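Workshop notebook, bench automation review
Entry: March 1, 2018
Entered by: Jasmina Golob

Second entry on the Flellico two-arm bench kit, offered to us by Fosberg on a trial basis. The first entry covered unpacking and mounting. The present one concerns handling of carton stock, the use Lyimo has asked us to assess before they commit to an order for the Trarinstead packing room.

Terms of the offer, for reference. The trial runs until June. Fosberg supplies the arms, the base rail, the control software and remote support. We supply the table, the enclosure and all test material. Lyimo has sent 176 carton blanks, all from one production batch, and has asked that damaged blanks be kept and returned with the report.

Settings today: both arms on the standard finger plates, speed limit at the vendor's default, grip force reduced one step from default. The reduction was made at the vendor's suggestion after the telephone call recorded in the first entry. The value should be written on the run sheet each time, as the software does not store it between sessions.
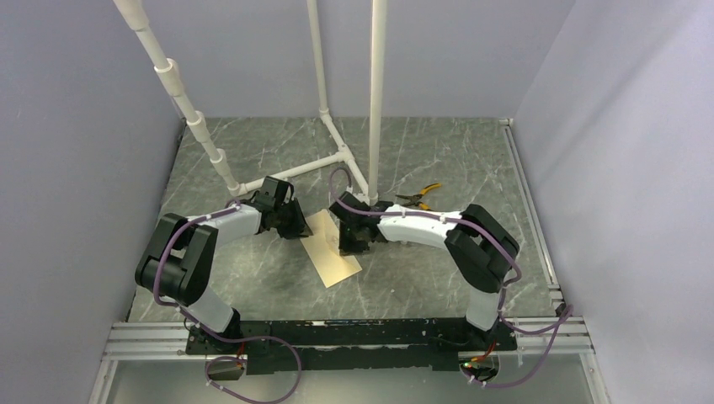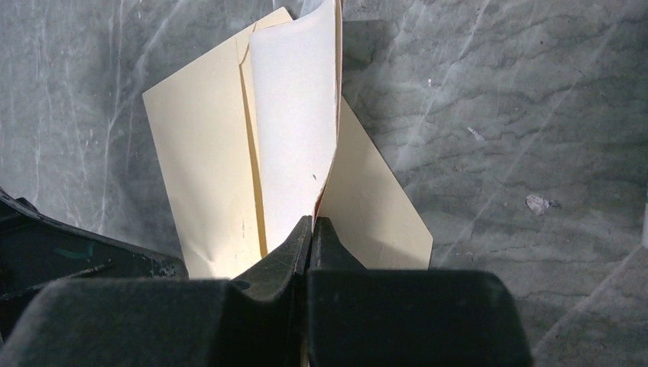
Two-arm setup with a flat sheet on the table; folded stock held between the fingertips.

Observations to carry forward to the report:

Grip on a single thin edge is the point of most interest to Lyimo. The finger plates are narrow at the tip, and the manual gives no figure for the smallest stock thickness. Fosberg to be asked for one in writing.

Cable routing follows the vendor's drawing. The drawing does not state a minimum bend at the elbow - a question for support. Ties to be checked at the start of every session and the check initialed.

The manual recommends recalibration after 700 cycles. The service plan quoted to us includes one visit at 3000 cycles and charges separately for anything earlier. The two documents should be read together before any recommendation is made on the plan. My own view at present is that the base kit and the service plan should be assessed as separate items.

Training: the vendor's course for operators is limited to 10 places. Lyimo would need to confirm names before the end of the trial. I have passed this on.

Open items: thickness figure from Fosberg; replacement price for finger plates; whether the reduced grip setting affects the warranty. Run sheets are in the blue binder.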